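The Long Paperwork of Leaving

When the upland district of Ostumdale voted to separate from the county of Haverford, the result was reported as an ending. In administrative terms it opened a file. The question on the ballot had been short, and it asked only whether the district should become a county in its own right. It did not ask who would own the reservoir, how the road debt would be divided, or which court would hear a case that began under one government and finished under another.

Those matters are now the work of a negotiating panel that meets in Wotberg, the largest town in the district and the presumed seat of the new county. Its draft settlement, released on 20 February 2020, runs to 148 pages. Most of it deals with assets and liabilities. Very little of it deals with identity, the subject that took up most of the campaign.

The legal route is narrow. Under the boundary statute, a district may petition to separate if it meets a population floor and can show a tax base large enough to carry its own services. Ostumdale cleared the first test easily. The second was disputed, and the dispute has never been fully settled. The petitioners counted revenue from the quarry and the two wind sites at their assessed values. Haverford argued that both should be discounted, the quarry on the grounds that its permit was close to expiring, and the wind sites on the grounds that their tax agreements had been signed by the county and might not transfer.

The reviewing judge let the petition go forward on the higher figure but ordered that the settlement contain a means of adjustment if the revenue fell short. That order explains a good deal of the present draft. Nearly every transfer in it is provisional, with a second calculation to be made after the new county has closed its first set of books.

The debt is the hardest part. Haverford borrowed heavily in 2000 to rebuild its road network, and the bonds are still being paid. Three methods of division have been discussed. The first splits the balance by population, the second by assessed property value, and the third by the miles of road that lie in each territory. Ostumdale is large and thinly settled, so the third method costs it the most and the first costs it the least. The panel's draft uses the second, with a reduction for roads that were on the original construction list and were never built.

Haverford's objection to the reduction is procedural. The county says that the list was a planning document and created no obligation, and that a resident who did not get a road in one place may well have gotten a bridge repair or a new culvert in another. The separation side replies that the list was printed in the bond prospectus and was relied on by voters who approved the borrowing. Both statements are accurate. The prospectus contains the list and also contains a sentence reserving the right to change it.

Bondholders have a separate interest. They lent to a single county with a single tax base, and the covenants do not mention division. The draft deals with this by leaving Haverford as the only party liable to the lenders, while Ostumdale signs a second agreement to reimburse it. The arrangement avoids reopening the bonds. It also means that if Ostumdale pays late, Haverford must cover the gap from its own funds and then pursue its neighbor for the money.

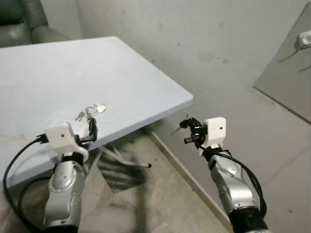 Water presents a different sort of problem. The reservoir sits entirely inside Ostumdale, but most of its customers live below it in Haverford, and the treatment plant stands on the Haverford side of the proposed line. Neither county could run the system alone without building something expensive. The draft would place both facilities under a joint authority with an equal number of seats for each side and a rotating chair who has no casting vote. Tied votes would go to an arbitrator.

Critics in Haverford say that equal seats give too much weight to the smaller population. Critics in Ostumdale say that an arbitrator could set rates without ever facing an election. The panel considered a weighted board and dropped it after its own counsel warned that a weighted board would be, in practice, a Haverford board with observers.

Staff transfers take up a long schedule at the back of the document. County employees who work mainly in the district would be offered equivalent posts with the new government, keeping their years of service for the purposes of leave and seniority. Pensions would remain in the existing fund, with Ostumdale paying in as an outside employer. The fund's trustees have not yet agreed to this. Their actuary has asked for a deposit to protect other members against the risk that the new county cannot meet its contributions.

The sheriff's office raises a further question. There is one jail, and it is in Haverford. The draft allows Ostumdale to rent space in it at a daily rate for three years, after which the rate would be open to negotiation. No estimate is given for what a separate jail would cost. A footnote says that the matter is reserved for the incoming county board.

Records are less contested but slower. Deeds, marriage licenses, and court files are all indexed by date of filing and carry no district code, so the portion belonging to Ostumdale cannot simply be lifted out. The panel proposes that older records stay where they are, with certified copies issued on request, and that the new county begin its own index on the day it comes into being. Land records are scanned in a system called Prima, which both governments would continue to use under a shared license until the current term runs out.

The political setting has shifted since the vote. The majority on the Haverford board that agreed to negotiate has narrowed to two seats, and several members now describe the vote as advisory. The statute does not use that word. It says that a certified result obliges both sides to "proceed toward terms," a phrase that has not been tested in court and that each side's lawyers read in their own favor. One reading requires an agreement to be reached. The other requires only that talks take place.

In Wotberg, the separation movement has its own divisions. Some of its members want to accept the draft largely as written, on the view that delay helps the county more than the district. Others object to the reimbursement agreement and have proposed a second ballot on the terms themselves. The statute neither provides for a second ballot nor rules one out. If one were held and the terms were rejected, the original result would still stand, and the panel would be obliged to begin again with the same map and the same debts.

There is also the matter of the line. The boundary on the ballot followed the old district limits, which were drawn before the bypass was built and now cut through a housing development on its southern edge. Homeowners there would find their houses in one county and, in several cases, their garages in another. The draft allows affected owners to petition for inclusion on either side, provided that the resulting boundary is continuous and that no parcel is left surrounded. The surveyors' report on the southern section has been commissioned but not delivered.

Written comments on the draft will be accepted through the end of March. The panel must then publish a revised text and send it to both the Haverford board and the court. The board may approve it, reject it, or return it with changes, and if it takes no action within the time allowed, the court may set terms on its own. In that event the judge would work from the revised draft and the earlier order on revenue, and both sides would have a right of appeal on the division of the debt.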